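# Mugs on the Flowered Table

It has been a wet April in Flirkutville, the kind where you keep finding reasons to put the kettle on, and so it seemed like a good time to finally give the mugs a page of their own. We have 69 of them in the cupboards at Skumero now (up from 59 last spring, and I blame the Wednesday flea market entirely).
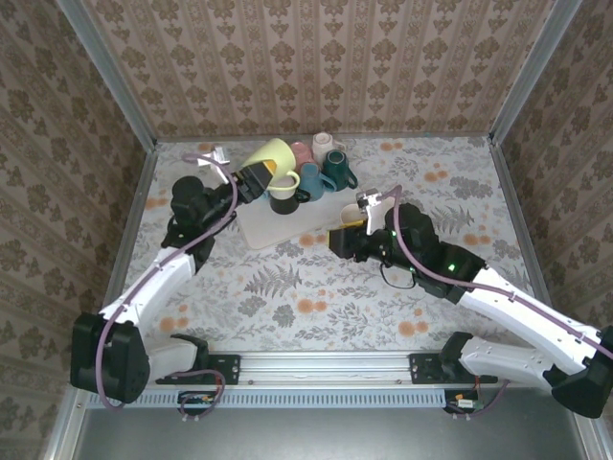
*The colored ones and the white tray, on the floral tabletop. Lime yellow on its side, dark teal green over on the right.*

I am so fond of this bunch! The pale pink and the light blue came home together in a box from Fakier, wrapped in newspaper I ended up reading for most of an evening, and the cream one is what I reach for when I want soup and don't want to wash a bowl. The black one shows every fingerprint – I use it anyway.

**The white ones.** People ask why you'd keep plain white mugs when you could have color, and my answer is that tea looks nicer in them. One of ours has the faintest pink tint, and I have stopped trying to match it with anything.

**The tray.** Flat, white, rectangular, and always set down at a slant, no matter who clears up. It's too small for the whole group, so the extras end up around the edges, and I've come to like them that way.

**The tabletop.** Flowers all over. I paid 64 dollars for the table at the Ó Dubhghaill estate sale and carried it up the stairs with a good deal of stopping to rest – I'd do it again, though maybe in cooler weather.

More shelves are next, if I can ever settle on a color for the brackets. The Skumero kitchen is open for tea most afternoons until five, and you're welcome to bring your own mug. Leaving it behind is fine too, as long as it has a handle big enough for three fingers.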